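Lulbridge Yarn Swap Runs Out of Everything but Mustard

The Lulbridge Craft Exchange opened its doors at 10 a.m. Thursday with 16 tables of donated yarn, fabric and buttons. By noon it had one table left, and that table was entirely mustard acrylic.

The rules were simple enough to fit on the ticket. Bring a bag of supplies you will never use, take home a bag of supplies you will never use. Some 100 knitters, quilters and card makers turned up at Carnegie Hall Annex on Elier Street, many of them well before opening, and at least one with a folding stool and a thermos.

Trouble began at the sock yarn. A limit of 2 skeins per person had been posted by the door, in a tasteful script that most people took for decoration.
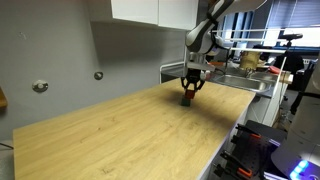 Struan Geddes said he had read the sign perfectly well and had understood it to mean two skeins per visit to the table. He made several visits. He added that he would be glad to trade back the green merino, though he would want to see what was on offer first.

The button jars went almost as fast. A biscuit tin of mixed brass ones was claimed by two quilters at the same moment, and the matter was settled by dumping the lot onto a dish towel and taking turns, a process that lasted through most of lunch.

Bradus Fabrics, the shop on the corner, gave a pair of pinking shears as the door prize. The winner already owned pinking shears and asked whether they could be put into the swap.

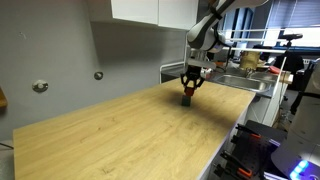 Organizers had planned a beginners' crochet hour for the afternoon, and 13 people signed up. They were given hooks, a printed pattern for a coaster and, there being no other choice, mustard acrylic. Anyone in Lulbridge with relatives in the class can expect to receive a coaster.

The next swap is set for June, same hall, same hours. The skein limit will stay, in larger letters. Donations can be dropped off at the annex on weekday mornings, and all colors are welcome except one.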